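Pale tabletop, fine wavy grain: laminate or veneer, and can I sand it?

Forum > Furniture care and repair > Tables and worktops

hollis_bench
Posts: 60

I took over a table from the previous tenant of a shared workroom. The top is very light, blond going to off-white in places, with fine wavy grain lines and some slightly darker bands that follow them. The base carries a Murov label. Nothing on the label says what the top is made of.

The surface feels a little tacky after cleaning and there are faint cup rings near one short end. My plan was to sand with 80 grit, then finer, then put on a hardwax oil. Before I start I would like to know what I have.

Size is 60 inches by 30. Thickness at the edge is one inch. It is heavy enough that I didn't want to turn it over alone.

tannin_and_lye
Posts: 1,412

Do not put 80 grit on it until you know. If it's laminate you will go through the print layer in a few strokes and there is no way back. If it's veneer you have very little more to work with.

Look at the edge first. Three things to check:

1. Does the grain on the face run over the edge as end grain on the short sides? If so, solid wood.
2. Is there a separate strip, with a visible line where it meets the face? Then it's veneer or laminate on a core.
3. Does the figure repeat? Printed patterns repeat at a fixed interval. Real grain does not.

Then look at the underside. An unfinished core or a plain backing sheet will tell you more than the top will.

hollis_bench

The edge is a strip. There is a thin line at the top corner all the way along. I can't find a repeat, but the pattern is so low in contrast that I'm not sure I would see one.

quarter_sawn_pete
Posts: 307

Low contrast is what makes these hard. On a dark walnut print the repeat is easy to pick out. On a washed-out ash or birch tone you can look for a long time.

I will disagree with tannin on the edge check, at least partly. Plenty of veneered tops have a veneered edge strip that matches well, and plenty of laminate tops have a real wood lipping. The line tells you there is a core. It tells you nothing about the face.

tannin_and_lye

Which is what I wrote: "veneer or laminate on a core."

quarter_sawn_pete

Fair. I read it too fast. The better test for the face is a bright light held almost flat to the surface. Real veneer with a normal finish will usually show some pore texture. Smooth laminate shows an even sheen. Textured laminate has an embossed pattern, and on the cheaper ones the embossing does not follow the printed grain.

hollis_bench

Tried the light on Tuesday evening. I get an even, soft sheen and no pores I can feel with a fingernail. Picture of a bare stretch of the top in ordinary room light, to show the color and the bands.
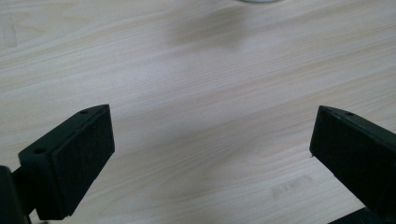 Can tacky residue be taken off a tabletop like this without knowing for certain what it is?

Start with a well wrung cloth, warm water and a few drops of dish soap, then wipe again with plain water and dry it straight away. That is mild enough for laminate and for sealed veneer, provided no water sits on the edge seam.

n_potgieter
Posts: 2,088

The bands are drawn out in long, gentle curves and the fine lines stay with them. I would lean toward laminate on the color alone, but I would not sign my name to it from a photo. The tone goes from cream to a light tan with very little in between, and I have seen bleached veneer do the same.

I worked with the Le Roux tops for several years. They sold the same pale pattern as a high-pressure laminate and as a real veneer, and customers mixed them up constantly. We told them apart at the screw holes underneath.

– Ntombi Potgieter

tannin_and_lye

Color is a poor test. Room light like that bleaches everything. I would want a shot of the corner where the strip meets the face.

n_potgieter

Agreed on the corner. It's also the place where a veneer first lifts, so it is worth checking for damage anyway.

hollis_bench

The soap and water took off most of the tackiness. Two passes. The cloth came away yellowish, so I assume old polish. The rings are still there but lighter.

I have a bottle of Drovarar surface restorer from another job. Any reason not to use it on the rings?

quarter_sawn_pete

Does the bottle say oil or silicone? If either, leave it in the cupboard. On laminate it sits on top and goes sticky, and that is probably how you got the residue in the first place. On veneer, silicone will give you fish-eyes the day you decide to refinish.

For rings on laminate I use baking soda and water mixed to a paste, a soft cloth and very light pressure. Test it under an overhang or at the back.

tannin_and_lye

I don't like baking soda on anything with a gloss. It's a mild abrasive and will leave a dull patch you see every time the sun comes in. Isopropyl on a cotton pad, small area, in and out.

quarter_sawn_pete

And if it turns out to be lacquered veneer, the alcohol may mark the finish. Pick your risk. The sheen he describes is soft, so I am less worried about a dull patch.

n_potgieter

Both of you are treating a face that has not been identified. Get a second person, tip the table on its side, take out one screw from the base and look at the wall of the hole. It takes less time than this thread has.

hollis_bench

Done this morning, with help. The hole shows pressed chips right through, and the underside has a plain brown sheet on it. The edge strip is plastic. I could dent it with a fingernail at the corner and it sprang back.

tannin_and_lye

Chipboard core and a plastic edge. That still leaves the face, strictly speaking, but with no pores and a backing sheet like that I'd treat it as laminate. No sanding, no oil.

hollis_bench

Understood. Hardwax oil goes back to the store. If I want a different surface, is painting realistic?

quarter_sawn_pete

It can be done with a bonding primer, but a work table will chip at the front edge within a year. I did one with Pliretti primer and two coats of enamel and would not repeat it. A desk mat costs less.

n_potgieter

I've had painted laminate last longer than that, but on shelves. For a table that gets daily use I would leave it. Keep the seam dry and use a coaster.

hollis_bench

Leaving it, then. I'll try the paste on the smaller ring at the back edge first and post the result.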